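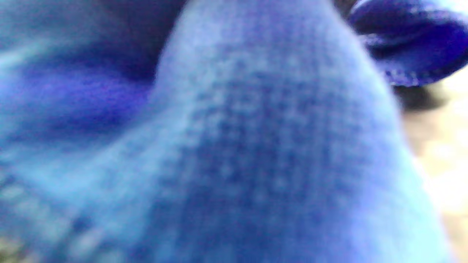

Raili Kauppinen wants the swelling gone before anyone talks about dates. The Miltberg coach repeated the point twice after the morning session, when she was asked whether her first-choice centre-back would be fit for the second leg against Stelmont. Eino Pitkänen trained indoors again, away from the main group, and was not given any ball work.

The defender hurt his left ankle in the closing minutes of the first leg, landing awkwardly after a defensive header. He finished the match because Miltberg had already used all their substitutes. A scan the following morning showed a partial tear of the outer ligament, with no damage to the bone. The club's medical note describes the injury as grade two and gives no return date. Players with comparable injuries at Miltberg over the last two seasons have missed between three and six weeks.

Pitkänen spent the session on the exercise bike and in the pool. He will move to straight-line running when he can complete a set of single-leg calf raises without pain. Changes of direction come after that, then passing drills, then full contact. Kauppinen said the order would not be altered for one match, whatever the competition.

His absence leaves a gap on the left of a back three. Pitkänen has played 999 minutes in all competitions this season, the most of any outfield player in the squad, and takes the majority of the side's long diagonal passes. Juntunen, normally used as a holding midfielder, filled the position in yesterday's practice match and is expected to start there. He is right-footed, which will affect how Miltberg build from the back. In the practice match the goalkeeper played short to the right on almost every restart, and the left wing-back held a deeper position than usual.

The alternative is a back four, used once this season, in the goalless draw at Clukex. Kauppinen was not satisfied with that performance and said at the time that the full-backs had been too far apart from the midfield. The shape was not tried in the part of yesterday's session that was open to the press.

Miltberg lead the tie 2-1. Away goals do not count double in the competition, so a one-goal defeat would send the match to extra time. Stelmont scored from a corner in the first leg and have scored from set pieces in each of their last four home games. Pitkänen usually marks the near-post zone at corners. That job will pass to the centre-forward, who did it last season.

Stelmont report no new injuries. Their captain is available after suspension and should return on the right of midfield, directly against Juntunen's side of the pitch.

The visiting allocation of 1029 tickets has been sold. A further 254, returned by Stelmont from the east stand, go on sale to Miltberg season-ticket holders tomorrow at noon, limited to one per person.

Pitkänen will travel with the squad and continue his treatment at the team hotel. The medical staff will examine the ankle again after the match. If he misses the next three league fixtures as well, his first possible appearance would be the home game against Clukex at the start of December.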